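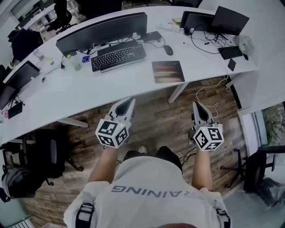 Palma hand-held grippers, two-hand kit: review after one budget season

Posted Dec 9, 2025

Bottom line first for anyone with a purchase request open in another tab. The Palma pair does its job, the price on the quote is only part of what you will spend, and one set is probably enough for a small team unless you have two people free to wear them at the same time.

We bought ours in February through Brusbridge. They are the only seller that would quote the kit and the spares on one sheet, and our purchasing office likes one sheet. We are a small group, and our real robot arm is booked most of the week. The plan was to collect two-handed demonstrations without taking time on the arm, so we needed grippers a person could hold, with jaws close enough to the ones on the robot that the recordings would carry over.

What you get

The kit is two matching grippers, left and right, with a marker cube on the base of each one, plus a charger, a calibration board, a cable and a soft case. The pair was $918 before tax. The shoulder harness is not included. Neither are spare fingers or a second cable. Palma sells those three together as an "operator pack" for $344, and I would put it in the first request. We left it out to stay under our approval limit and then had to file a second request a few weeks later, which took longer than the first.

If you are pricing this against the Rurkow set, the Rurkow comes with the harness in the box and looks like the better deal. We borrowed one for an afternoon. The grip is narrower and I liked the trigger more, but the export tool wanted a yearly license for each computer, and we have several computers. Over two years the Palma came out cheaper for us. With one computer it might go the other way, so do the math for your own setup.

In use

Setup is easy. Strap on, switch on both grippers, check the lights, show the board to the cameras, start. A new person can be recording the same morning. The jaws open and close smoothly and there is very little side play, even on the left unit, which gets the heavier use here. The body is wide where it meets the hand, and that takes some getting used to when you reach in between things on a crowded desk. People tend to bump the first few objects and then slow down.

The weight is fine for short takes. It is less fine at the end of a long block. We now stop at 30 minutes and swap people, and that turned out to matter for the budget more than anything on the price list. If you planned on one operator for a full day, plan on two half days or two people. Labor was our biggest line by far, and it was the line we had guessed at.

The markers need care. A scratch or a smear of tape glue across a cube face is enough to make tracking jump. Replacement faces are cheap, but Brusbridge ships them with the next full order unless you ask, so ask. Keep the cubes away from the box where everything else gets thrown.

We didn't build a special station. Ordinary office desks have worked well, and I would tell anyone to hold off on buying tables or a lighting kit until they have looked at their first recordings. We had money set aside for a dedicated bench and ended up spending it on storage drives. Raw files are large. We filled our first drive much sooner than the Palma planning sheet said we would, and the sheet doesn't count the copies you keep while you check them.

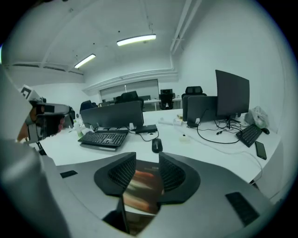 Iwona Wróbel wrote in after reading a draft of this and disagreed about the operator pack. Her group bought the harness alone from Brellstead, skipped the spare fingers, and has not needed them yet. She also thinks I am too easy on the charger: "It does both grippers, but it does them one after the other, and you find that out at lunch. Put a second charger in the budget and leave the fingers for next year."

She has a point on the charger. It is slow, and we get around it by keeping the cable plugged in between takes. On the fingers I still say buy them. The surface on ours has started to wear on the inside edge, and worn fingers let smooth items slip, so you throw out takes and pay someone to do them again. It depends a lot on what you pick up. Her group handles mostly soft packaging, and ours does desk items and hard plastic.

The Brellstead harness is a reasonable choice if you only need the straps. It is a little cheaper than Palma's and fits larger people better. The buckle is stiff.

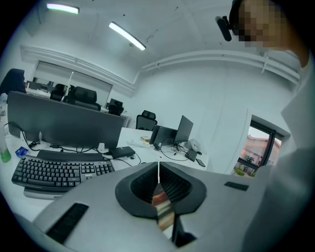 Support has been decent. I sent Palma two questions about firmware and got clear answers to both, the second one with a file attached that fixed the problem. The warranty runs one year and covers the jaws and the electronics. It doesn't cover marker faces or cables — those count as wear parts — so budget for at least one cable. Ours gets stepped on.

Things I would put in the request next time, in this order: the pair, the operator pack, a second charger, two storage drives, and hours for whoever checks the recordings. That last one was missing from our plan completely. Checking takes nearly as long as recording until you have a routine, and it can't be handed to somebody who has never worn the grippers.

Things I would leave out: the hard travel case, the desk stand, and the extended support plan, at least in the first year.

One note on timing. Brusbridge quotes are good for a month, and our approval took longer than that. They honored the old price when I called, but I had to call. If your purchasing office is slow, get the quote late, after the rest of the paperwork is ready.

Would buy again: yes, one set. We have asked for a second charger and more fingers for next year, and no second pair.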